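Trirar Quiet Fan Kit – Set-up Guide
Section 2: Fitting the fans and setting the speed curve
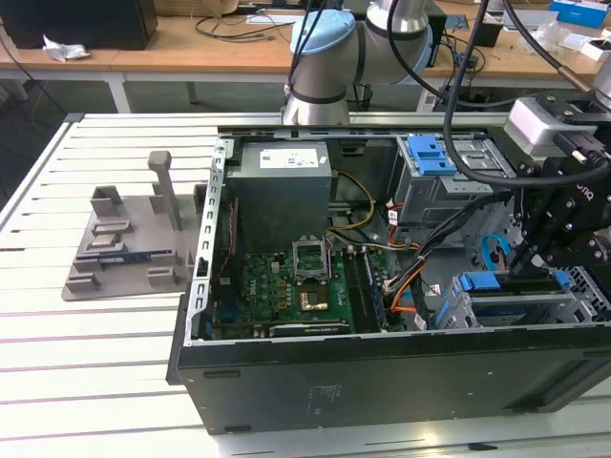
Welcome to the fun part! The Trirar kit replaces the fans your computer came with, and most people get through this section in one evening with time left over to enjoy the silence. Everything goes much more easily with the tower on its side, the side panel off and the inside facing up, so gravity holds each fan in place while you reach for a screw. Give yourself a table big enough for the whole case plus a dish for the screws.

What you need
A Phillips screwdriver, the two fans, the bag of rubber mounts, the splitter cable and a soft brush. The Tustetti dust filter is sold separately and goes on last (see Section 4).

CAUTION: Shut the computer down, switch it off at the back and unplug it before you open anything. Never open the power supply itself. It can hold a charge long after the plug is out, and there is nothing inside it that this kit needs.

Removing the old fans
1. Touch a bare metal part of the case to get rid of static.
2. Find the plug for the old rear fan and follow its cable to the board. Pull on the plug, never on the wires.
3. Hold the fan with one hand and take out its screws from the outside of the case.
4. Do the same for the front fan. On some cases the front cover has to come off first – it usually pulls away from the bottom.
5. Brush the dust out of the openings. You'll be amazed at what collects in there!

Fitting the new fans
6. Push the rubber mounts through the corner holes of each fan, wide end on the inside. They feel too tight at first. Keep pulling and they pop through.
7. Check the arrow molded into the fan housing. It shows which way the air moves. The front fan blows in and the rear fan blows out.
8. Line up the rear fan and pull the mounts through the case one corner at a time, working diagonally.
9. Repeat at the front.
10. Connect both fans to the splitter, then connect the splitter to the header marked CHA_FAN or SYS_FAN on your board.

NOTE: Leave the header marked CPU_FAN alone. It belongs to the processor cooler, and many boards refuse to start if they find it empty.

Setting the speed
11. Close the case, stand it up, plug it in and start the computer.
12. Open the fan page in your board's setup menu and choose PWM mode.
13. Set the top speed to 2,000 rpm and save.

I love this moment. Put your ear near the case and let the computer sit at the desktop for a while – you should hear a soft rush of air and no rattle. If there is a rattle, a cable is probably touching a blade. Shut down, unplug and tuck it behind the nearest tie point.

If you have the Trurkent carpet feet, fit them before you run the full test in Section 3. A case standing flat on thick carpet gets much less air from below, and your readings will come out too warm.

Guide text by Karim Khasawneh. Revised in February for the new rubber mounts. The screws from the older kit do not fit these fans.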